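Six weeks with Fodwood, the small social network that doesn't want me there all day

My cousin Jolene Pearce invited me to Fodwood in October, and I put it off because I already had three apps where people post pictures of their kids and their tomatoes. Then I had one of those evenings where I picked up my phone to check the weather and put it down fifty minutes later, having read a fight between strangers about parking. I signed up that night.

I love it! I'm going to try to be fair about the parts that bug me, but I should say up front that I love it.

The basic idea is that your feed ends. You can follow up to 300 people, you see what they posted in the order they posted it, and when you reach the last thing you saw yesterday, it stops. There's a thin gray line and the words "You've caught up." The first few times I kept pulling down on the screen anyway (my thumb had habits), and it just sat there. By the second week I was closing the app when I hit the line and going off to do dishes.

There are no public like counts. You can send a small wave, and only the person who posted can see it. I thought I'd miss the numbers and for a few days I did. Then I noticed I was writing actual comments, whole sentences, and so was everybody else. An old coworker of mine, Maksym Pasichnyk, posts long updates about rebuilding his porch, and I have read every single one. On the other networks I don't think I'd have seen two of them. 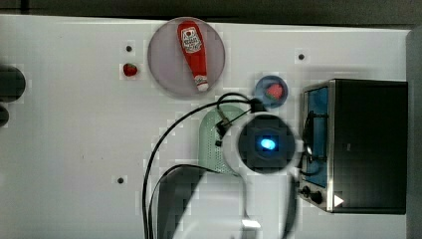 Setting up took longer than it should have. Fodwood will import your contacts, but it wants you to approve each one by hand, and with 575 names in my phone that was a whole lunch break of tapping. I'd like a "skip the rest" button, please. Importing old albums is better. I brought over 317 photos from my previous account and all of them arrived with their dates, though the captions on the older ones got chopped after the first line.

Groups are my favorite part. Each one tops out at 100 members, and the person who starts it picks how often it can notify you: right away, once a day, or once a week. Our family group is set to once a day at 7 p.m., and it has turned into a little evening newspaper. Jolene posts recipes, my uncle posts the same joke every Tuesday, and someone always has a dog picture. My neighborhood group is on weekly, which suits it fine — I don't need to hear about leaf pickup the second it's announced.

Now the gripes. Search is poor. If you remember that a friend recommended a dentist last month, good luck finding it unless you know who said it. Video uploads are slow, even on good Wi-Fi, and you can't trim a clip once it's up. The web version looks like it was made in a hurry, with tiny text and a menu that covers the post you're trying to read. And there's no dark mode, so reading in bed is like opening the fridge.

It's also only as good as the people you can talk into joining. I got eleven friends to come over, and that was enough to make it feel lived in. If you can't get anyone, I'd wait.

The free plan covers everything I've mentioned. The paid one adds more photo storage and a yearly printed album, and I've already signed up for it, mostly for the album. I haven't deleted my other accounts yet, but I moved them off my home screen, and some days I forget to look at them until after supper.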